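Teaching by Remote: Inside the Provham Demonstration Project

The arm at Provham has never been programmed to pick anything up. Everything it does near the ground was first done by a person holding a controller in another room, and the software was left to work out the rest.

The method is common enough. An operator drives the arm through a task, the joint positions and camera views are logged, and a model is trained to reproduce the motion. Provham differs in where it does this. Most of its demonstrations are recorded in simulation, in rendered settings that look more like a neglected industrial site than a laboratory bench.

Work started in February with a single task: lower the arm to a small object, close on it, lift. The first set held 636 demonstrations. Of these, 37 were thrown out, mostly for long pauses in which the operator had stopped to think. A model trained on pauses learns to pause.

Operators use one of two input devices. The Bokness is a handheld controller that maps wrist motion directly to the end of the arm. The Feng is a smaller copy of the arm itself, moved joint by joint. The Feng takes longer to learn - some 16 hours before a new operator's recordings are accepted - but its paths are smoother and need less filtering.

Backgrounds are changed between sessions. Wesamura, which supplies the rendered sites, varies the floor texture, the debris and the structures behind the work area. Printed ground sheets are swapped as well. A patterned surface is harder for the model than a plain one, as stripes and blocks of gray compete with the edges of the object. In the sheet setting the arm comes down almost vertically, and its own lower parts hide some of the target during the approach. Operators are told to slow down at that point and keep the final descent short. 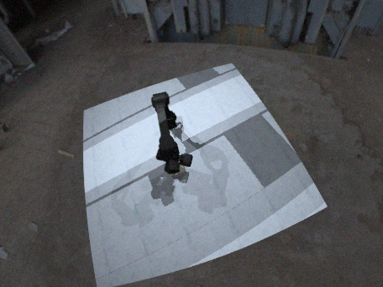
From Simulation to Hardware

Transfer to the physical arm is tested on 4 objects, none of which appear in the training set. The motion carries over well. Contact does not, and the grip force is still set by hand. The next round of recordings will add demonstrations in which the operator misses on purpose and recovers, a case the current set barely covers.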